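Povdale Playhouse Plans a Fuller Season, and a Few Other Reasons to Make the Drive

5/22/21

Visitors who have not been to Povdale in a while will find the downtown easier to walk than it used to be. The four blocks between the depot and the river were repaved over the winter, the sidewalks are wider on the north side, and parking behind the old feed store is free after five. Most of what people come for is inside those four blocks.

The Povdale Playhouse sits on the corner of Mill and Second. The building went up as a grange hall and served as one for decades, with a flat floor for dances and a shallow platform at one end for speakers. In 1986 a group of residents who had been putting on plays in the high school gym leased the hall for a summer and never gave it back. The raked seating came later, and so did the lobby, which was once a coat room and still has the hooks.

The coming season runs from July into January. There are five productions, two more than the last full season, and each one gets three weekends. The opener is a courtroom comedy with a large cast drawn mostly from town. After that come a two-person drama, a musical revue, a ghost story for October, and a holiday show that carries on past New Year's for the people who were too busy to see it in December.

Sólveig Bjarnason is directing the first and fourth of these. She came to Povdale to paint scenery for one show and has been with the Playhouse ever since, first in the shop and then as artistic director. Her ghost story will be played with the audience on three sides, which means the first two rows come out and a temporary bank of seats goes in along each wall. Anyone with season tickets in those rows will be called and offered another spot.

"People ask me if it's scary," she said. "It's quiet, and then it's a little bit loud. I would bring a twelve-year-old. I would leave a six-year-old home."

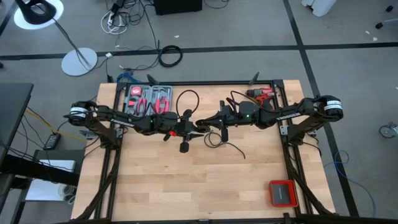 Tickets for evening performances are $20. Matinees are $15. Season passes cover all five shows and can be used in any combination, so two people can split one if they don't mind missing a few. The box office is open from noon to four on weekdays and again an hour before curtain. It takes checks and cards. Phone orders are held at the window and are not mailed.

Seating will be limited at first. The Playhouse plans to sell every other row through the summer and then look at it again in the fall. Doors open 30 minutes before curtain, and there is a covered area on the Second Street side if you get there early and it's raining. The concession stand will be closed for the opener. It is expected back for the second show with coffee, cider and the ginger cookies.

If you are coming from out of town, plan on supper before the show – kitchens in Povdale close early. Geagea is the nearest, across Mill Street and half a block down. It serves Lebanese food out of what used to be the barber shop, and the chicken with garlic sauce is what most of the tables seem to order. They will get you out the door in time if you mention the play when you sit down. The lentil soup is good and comes with more bread than one person needs. There is no liquor license, but you can bring a bottle of wine, and they will open it for you at no charge.

For something quicker, the bakery by the depot sells sandwiches until they are gone. On show days that can be as early as three.

Afternoons are easy to fill. The river path starts behind the Playhouse and runs two miles downstream to Hamcombe, flat the whole way, with benches and one drinking fountain. Part of it follows the old rail bed and the rest goes along the top of the levee. Bikes are allowed, and so are dogs on a leash. The path has very little shade between the water tower and the Hamcombe bridge, so bring a hat in July and August.

Hamcombe itself is mostly houses, but the covered footbridge is worth the walk, and the general store there has been selling the same three flavors of ice cream for as long as anyone writing for this newsletter can remember. The maple is the one to get. The store also keeps a small rack of local history booklets near the register, including a good one on the flood that moved the river channel. If you don't care to walk back, the county shuttle stops in front of the store and returns to the Povdale depot on the hour until six. Exact change is required.

Back in town, the historical society's rooms over the library have reopened with a small display on the grange years. It includes dance cards, seed fair ribbons, a set of minutes from a long argument over whether to buy a piano, and the sign that used to hang over the hall's front door. The piano was bought, and it is still at the Playhouse. It will be used in the revue. The rooms are up one flight of stairs, and there is an elevator from the library side that staff can unlock for you. Admission is free, with a donation box by the door.

There are two places to stay within walking distance. The Mendamine is the larger one, a three-story brick hotel facing the depot. Its rooms are plain and clean, and those at the back are a good deal quieter – the freight line still runs at night. Breakfast is included and is served until ten. The hotel is offering a theater rate this season to guests who show a ticket or a pass at check-in, but you need to ask for it when you book and not when you arrive. The other choice is a guesthouse on Third with four rooms and a shared porch. It fills early on the weekends of the October show, and it does not take one-night bookings then.

Campers can use the county ground upstream of town. Sites have water but no power, and the gate is locked at ten, so check with the attendant if you will be out late at a performance.

Driving from the south, take the river road and not the bypass. The bypass bridge is down to one lane through the end of August and the wait can be long on a summer evening. Coming from the north there is no difficulty. The Playhouse has two accessible spaces at its side door on Second Street and a ramp into the lobby. Wheelchair seating is at the back of the house on the left, and should be reserved when you buy your tickets.

Auditions for the holiday show will be held at the Playhouse in early September. No experience is needed. The cast calls for eight adults and up to ten children, and rehearsals are in the evenings. Sign-up sheets will be in the lobby during the run of the second production, and people who can't make it to the lobby may leave their name with the box office by phone.

Recent items

Hamcombe Footbridge Gets a New Roof
Farm Stands Open Along the River Road
Where to Hear Live Music in Povdale This Summer
Library Book Sale Returns to the Depot Lawn
County Shuttle: Summer Timetable

Contact the newsletter | Subscribe | Copyright River Road Visitor Newsletter | Back to top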